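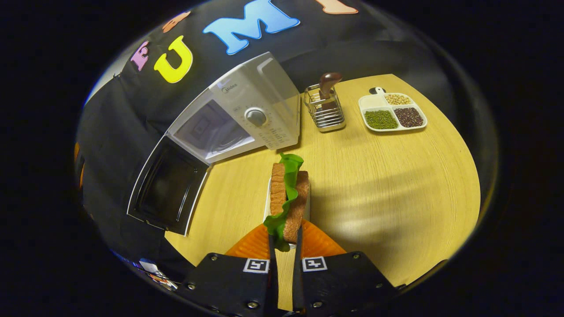
From: Remigiusz Laskowska
To: Wasik gripper list
Subject: Re: thin blades or soft fingers for the kitchen set?

Hi Wiesława, hi all,

Replies are inline below. I've been on the handheld unit most of the week, so I can answer some of it and not all.

> Wiesława Duda wrote in November:
>
> We're about to order fingers for our second handheld gripper and I'd like to hear from people who have used both kinds on food and small kitchen things. We have the Tillier soft ones, which everyone here likes for cups and fruit. They are not good at anything flat. Somebody suggested thin blades. Before I spend money:
>
> 1. Do the blades hold a sandwich without crushing it?

Yes, if you pick it up standing on edge or get one blade under it first. I've been doing the microwave task, where the sandwich is toasted bread with a lettuce leaf in the middle. The blades close on the outer faces of the two slices and the lettuce stays put. With the sandwich lying flat on the table it's harder. You have to tilt the whole tool and slide in from the side, and the table stops you from getting the angle you want.

The soft fingers alone did worse for me. They wrap, so they push on the edges of the bread, and the top slice walks off to one side. I lost the lettuce more often than the bread.

> 2. Can you keep both on the same gripper, or do you have to swap?

Both can stay on. My current setup has the orange ridged fingers fanned out left and right with the black blades between them. The blades do the pinching and the soft pair stays out of the way until you want something wider. The catch is that you lose opening. I measured 80 mm between the blades with everything mounted, and a large mug won't go in. If mugs matter to you, plan on swapping.

Swapping is slow because of the screws on the mounting plates. They are small and they all need to come out. I would like to see a quick-release version, but I haven't had time to draw one.

> 3. Does the extra hardware get in the way of the markers? Our controller gets the opening width from the two tags, and we've had dropouts.

I haven't had dropouts from the blades. The tags sit on the plates, low in the view, and the fingers start above them. Where I do get trouble is glare. If the light comes in from the right side, the tabletop shows a large bright patch and the exposure drops. On one long run of 1109 frames the right tag was missing in 200 of them, all in one stretch while I was turned toward the lamp. Moving the lamp fixed that run. I also put black cloth up behind the table, which keeps the exposure steadier when I turn.

If your dropouts come when the gripper is nearly closed, check that the tags are flat. One of ours had lifted at a corner and the width reading jumped around until I glued it down again.

> 4. Which lens are you on? We have the Kettani fisheye and I can't decide whether to keep it.

Same one. Keep it for this kind of work. It bends the table edge a lot and you throw away the black area outside the circle, but I can have the gripper in front of the control panel and still see the open microwave door on one side and the bean tray on the other. With the narrower lens the door went out of view as soon as I got close, and I bumped it several times.

The cost is detail at the sides. Telling the mung beans from the dark red ones is easy. Reading small print around the dial is not something I'd rely on.

> 5. Anything on the Ultach controller? We're still on the old firmware.

I moved to the new one. The width loop is smoother at the closed end, and that matters with bread. The default force limit of 1000 is too high for anything soft, so lower it before you start. The units aren't given in the manual and I never got a straight reply from support. I found my setting by closing on a folded towel and stepping down until it stopped leaving a dent.

One thing I haven't tried is the beans. The blades are too narrow to scoop and I doubt they will pick up a single mung bean in a repeatable way. If anyone on the list has put a small spoon tip on these plates, please send the mounting dimensions.

Wiesława, for your order I'd get one pair of blades and a spare, and keep the soft fingers you have. The blade tips bend if you press down on the table with them, and I've already straightened mine twice with pliers.

I can mail you the drawing for the spacer that goes between the two pairs. It prints in one piece with no supports.

Remigiusz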